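课程项目报告：双色海绵的颜色标记在合用清洁角里到底有没有用

小组成员：Anel Maluleke、Fraser Purves、Lieselotte Gerlach
指导教师：Reinhold Engelhardt
提交日期：2024-12-20

一、为什么做这个题目

我们住的宿舍楼叫Irnen，每层有一个合用厨房和一张清洁台。七月份楼里换了一套清洁用品管理办法，名字叫Vesora，核心内容只有一句话：不同颜色的海绵做不同的事。红的擦炉灶和台面，黄的擦水池，绿的洗碗。墙上贴了一张说明，柜子里放了三种颜色的双层海绵，事情就算办完了。

说明上写，这个办法能“显著改善卫生状况”。显著到什么程度，和什么时候相比，用什么方法量的，一概没有写。我们去问过当时负责推广的Edeltraud Gerlach女士（她和本组的Lieselotte同姓，没有亲属关系），她很客气，给了我们一份两页的材料，材料里把同一句话又说了两遍。所以这个题目的起点其实就是不太相信。我们想看看住在这里的人记不记得颜色的意思，记得的人又会不会照着做。

需要先说清楚的是，我们没有做任何细菌检测。学校的实验室不给本课程开放，用家用试纸做出来的结果我们自己也不会信。凡是涉及“干净”“卫生”的地方，本报告都不下判断，只谈认不认得、拿没拿对。

二、材料

海绵用的是柜子里常备的那一种：一面是有颜色的擦洗层，另一面是白色的泡棉。三种颜色各取一块，形状差不多，都是圆角的长方形。绿色那块的擦洗面纹路比较明显，摸起来粗。红色那块在我们手里总觉得软一些，但三个人意见不一致，Fraser坚持说没有区别，所以这一条不作为结论。

除了海绵，我们还用了一只纸杯，杯身缠了一圈绿色胶带。最早的设想很简单：用同色的胶带给物品做标记，看见绿杯子就拿绿海绵，不用再去看墙上的说明。胶带是手工缠的，靠近杯底的地方边缘不太齐，下面还留了一条白边。Reinhold Engelhardt老师看过以后问，标记粗糙会不会影响结果。我们认为宿舍里真有人贴标记，也不会贴得比这更好，就没有重做。

台面是白色的。这一点后来成了问题：海绵的泡棉那一层也是白的，如果有颜色的一面朝下，远看几乎认不出来是哪一块。Vesora的说明书显然没有考虑过这种情况，说明书里所有的海绵都是颜色朝上画的。

三、过程

参加的人一共22位，都是本楼的住户。其中有三位中途说不想继续，最后有效的是19位。每个人做的事情一样：先站在台前，不看墙上的说明，说出三种颜色各自的用途；再由我们报出一件要做的事，比如“擦水池”，请他把对应的海绵拿起来；最后看着缠了绿胶带的杯子，挑一块他觉得应该用来洗这只杯子的海绵。

每个人大约用10分钟，包括闲聊。闲聊的内容我们也记了下来，后面会提到，因为有几句比正式的回答更有用。

海绵的摆法每次都换。有时平放，有时侧着立起来，有时彼此挨得很近，有时分开放在台子两头。换摆法是Lieselotte提出来的，她的理由是真实的清洁台从来不会像说明书里那样排成一行。我们一开始嫌麻烦，做到一半才承认她是对的，所以前几位参加者遇到的摆法偏整齐，后面的偏乱。这是本报告的一个缺陷，我们没有办法补救，只能写出来。
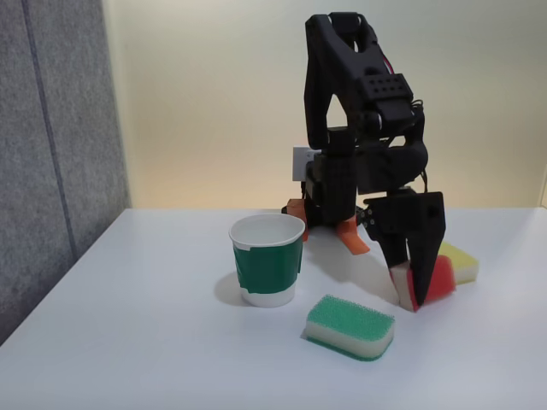

记录由两个人分别做，一个记口头回答，一个记动作。两份记录对不上的时候以动作为准。这样的情况有过几次，主要是参加者嘴上说“黄的”，手已经伸向了红的，又缩了回来。我们讨论过缩回来算不算拿错，最后决定不算，但在旁边做了记号。Anel不同意，她认为在厨房里手一碰到就已经用上了，没有“缩回来”这回事。她的意见我们保留在这里。

四、结果

先说第一部分。能把三种颜色的用途全部说对的人不到一半。绿色洗碗这一条记得的人最多，可是我们怀疑这和墙上那张说明没有多大关系。好几位参加者说，家里洗碗的海绵本来就是绿的。如果是这样，那Vesora在绿色上取得的成绩就是从别人家的厨房里借来的，不能记在它自己的账上。

红和黄经常被弄反。有一位参加者很肯定地告诉我们，红色是洗碗的，“因为红色醒目，不会丢”。另一位说红色是擦厕所的，谁也不该拿它碰炉灶。后面这种说法有三个人提到，都说是以前住的地方这么规定的。也就是说，换一栋楼，颜色的意思就可能换一遍，而搬家的学生把旧规矩一起搬了过来。Vesora的材料里称颜色标记是“直觉性的，无需学习”，我们看不出这句话的根据在哪里。

第二部分，拿海绵。平放、颜色朝上的时候，参加者很少犹豫，拿的就是他们自己以为对的那一块（至于他们以为的对不对，是第一部分的问题）。侧立的时候稍慢一点，但红白两层都看得见，也没有造成太大的麻烦。真正出问题的是颜色被挡住的时候。黄色那块只要上面压了一点东西，就有人说“这里没有黄的”。我们以为这是粗心，后来自己试了一下，站远两步确实容易漏掉。

第三部分的结果最让我们为难。面对缠着绿胶带的杯子，多数人确实选了绿海绵，看上去胶带标记很成功。但我们问他们为什么，回答是“因为是杯子，杯子要洗”，提到胶带的人很少。有一位根本没有把胶带当成标记，她以为那是用来挡住杯子上原来的图案的。还有一位问我们，纸杯为什么要洗。这个问题问得很好，我们当时没有答上来。选纸杯是因为它不怕摔，和题目没有关系，可是它可能让一部分人觉得整件事是在演戏，回答时也就不那么认真了。

如果重做，应该用一只真正要洗的杯子，再加一只缠红胶带的，看有没有人会拿红海绵去洗杯子。没有这一组对照，第三部分基本上说明不了什么。我们在期中汇报时把它说成“初步支持胶带标记有效”，现在收回这个说法。

五、关于费用和别的办法

楼里为这套办法花了多少钱，我们没有问到准确的数字。能确认的只有一点：第一批海绵订了500块，三种颜色平分不了，绿色多订了一些。Fraser认为绿色多订本身就说明管理方知道大家主要是在洗碗，另外两种颜色更像是为了凑齐一套。这只是推测。

隔壁的Nukelard楼用的是另一种做法，海绵不分颜色，只分位置：水池边挂一块，炉灶边挂一块。我们去看过一次，海绵都挂在该挂的地方。当然，去看之前我们打过招呼，所以这一次参观的价值也有限。Adams楼据说什么规定都没有，我们没能约到人，不作评论。

位置标记有一个明显的好处，就是不用记。它的坏处也明显，海绵一旦被拿走没有放回去，就看不出它原来属于哪里。颜色至少是跟着海绵走的。我们三个人里有两个倾向于把位置和颜色合在一起用，另一个（Anel）认为合在一起只会让墙上的说明变得更长，而现在这一张已经没有什么人看了。

六、讨论中的几点疑问

Reinhold Engelhardt老师在中期意见里写道，19个人的样本太小，结论要写得克制。我们同意，不过想补充一句：样本小的结论固然要克制，连样本都没有的结论也应该克制一点。Vesora的材料属于后一种。

还有一个疑问是关于我们自己的。参加的人都是愿意花时间来帮忙的住户，这种人多半也更愿意看墙上的说明。真正从来不看说明、抓到哪块用哪块的人，大概不会来报名。这样一来，实际的情况可能比我们记录的还要差。差多少，我们不知道。

另外，海绵用久了颜色会不会变淡、变淡以后还认不认得出来，这次完全没有涉及。Lieselotte原本想做一组旧海绵的对比，从柜子后面翻出几块，但没有人说得清它们用了多久，只好放弃。

七、目前能写下来的话

住户对绿色的认识比较稳定，原因不一定是这套办法。红色和黄色的用途没有被多数人记住，其中一部分人带着互相矛盾的旧习惯。海绵怎么放会影响认不认得出来，颜色朝下或者被别的东西遮住时最明显。胶带标记的作用没有得到证实。

我们给楼里的建议写得很短：把红黄两种的用途直接印在海绵的外包装和柜门内侧，字写大一点；台面如果以后要换，别再选白色的。第一条已经交给Edeltraud Gerlach女士，她回复说会考虑。第二条她没有回复。

附：分工。Anel Maluleke负责口头记录和第四部分的初稿；Fraser Purves负责动作记录、联系参加者和费用部分；Lieselotte Gerlach负责摆放方案、胶带和全文校对。原始记录表存放在课程文件夹内，其中前四位参加者的表格没有填写摆法一栏。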